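Nokel Aufzeichnungsplatz N3
Teleoperierte Demonstrationen für Nahtaufgaben

Der N3 zeichnet synchron auf, was eine Bedienperson am Steuerpult ausführt: Kamerabilder, Gelenkstellungen, Greiferöffnung. Die Datensätze dienen dem Training von Verfahren des Imitationslernens.
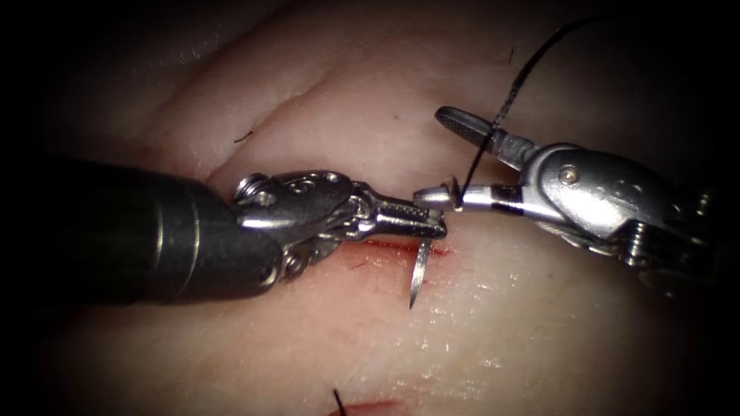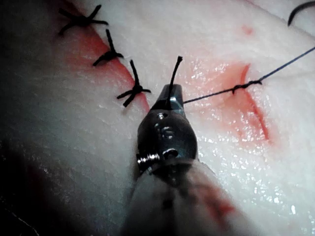

Eine feste Kamera und eine Kamera am Handgelenk laufen mit gemeinsamem Zeitstempel. Abweichungen über 9 ms werden im Protokoll markiert; die betroffene Episode bleibt erhalten, wird aber nicht automatisch exportiert.

Episoden werden per Fußschalter begonnen und beendet. Vorgesehene Teilaufgaben: Nadel aufnehmen, Nadel übergeben, Einstich, Fadenzug, Knoten. Fehlversuche erhalten ein eigenes Kennzeichen und lassen sich beim Export ein- oder ausschließen.

Technische Daten
Aufzeichnungsrate Gelenkdaten: 121 Hz
Leistungsaufnahme: 65 W
Synchrone Kanäle für Kameras: 3
Export: HDF5, wahlweise CSV für Gelenkdaten

Lieferumfang
Aufzeichnungsrechner, Fußschalter, Kabelsatz, Software Sutcliffe. Instrumente und Gewebepads sind nicht enthalten.

Nur für Forschung und Entwicklung, nicht für die Anwendung am Patienten.

Technische Rückfragen: Hema Varghese, Standort Dulton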